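So I finally did the spreadsheet.

I'd been putting it off since January, when the first quote from Drilach came in and I closed the email after reading the total. But you can only run a small robot workshop on "we'll see" for so long, and on Saturday I made a big pot of coffee, sat down and listed everything we need for the next 12 months. It took me until dinner.

The big decision is the second arm. Drilach makes a lovely one, and I drooled over it at their open day, but it comes with a service plan you can't say no to, and the plan costs nearly as much as the gripper. Furnival will sell you the arm bare, which means more evenings with a screwdriver but also 6 months of breathing room in the budget. I went back and forth on this so many times! In the end I put Furnival in the sheet and left Drilach in a gray row underneath, just so I can look at it now and then.

Then there are fingers. I had one line for "gripper spares" and a number I'd more or less made up, and when I added up last year's receipts it was way too low. Finger sets wear, pads peel, and the lead time from Evus is 8 weeks if they don't have your size. I'm ordering 2 full sets up front this time and keeping them in the drawer with the good tape.

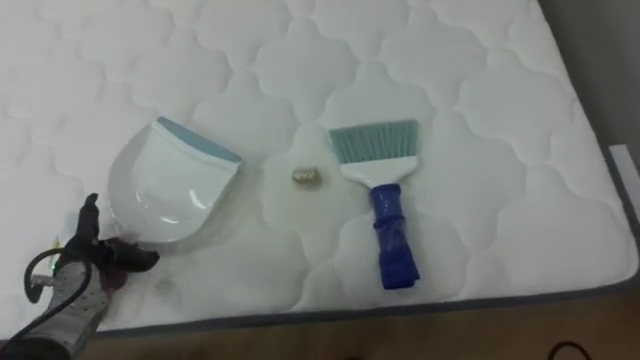 Cables got their own line too, which felt silly until I saw the total. Longer ones, spare ones, the right-angle ones that cost twice as much for no reason I can see. Same with clips and sleeves. None of it is exciting and all of it adds up, and I'd much rather pay for a box of clips now than for overnight shipping in the middle of a busy week (ask me how I know).

What I nearly forgot was the ordinary stuff. Our project is called Drota, and it's all household chores – sweeping up, tidying, putting things away – so half of what we need comes from the hardware store and not from a robot catalog at all. Dustpans, brushes, bedding, bins. I used to pay for these out of my own pocket and lose the receipts. Now they have a monthly amount, a small one, and I'm allowed to spend it without having an argument with myself in the cleaning aisle.

Still undecided: a proper rolling base. I'd love one. Every quote I've had is more than the second arm, though, and I keep thinking I should rent one for a month first and see how much we use it. If you've rented from anyone decent, please tell me in the comments, and tell me what they charged for delivery, too – that's the part they never put on the website.

Next up is insurance. I've got the forms printed out and a fresh pen, and I'm starting on them after lunch.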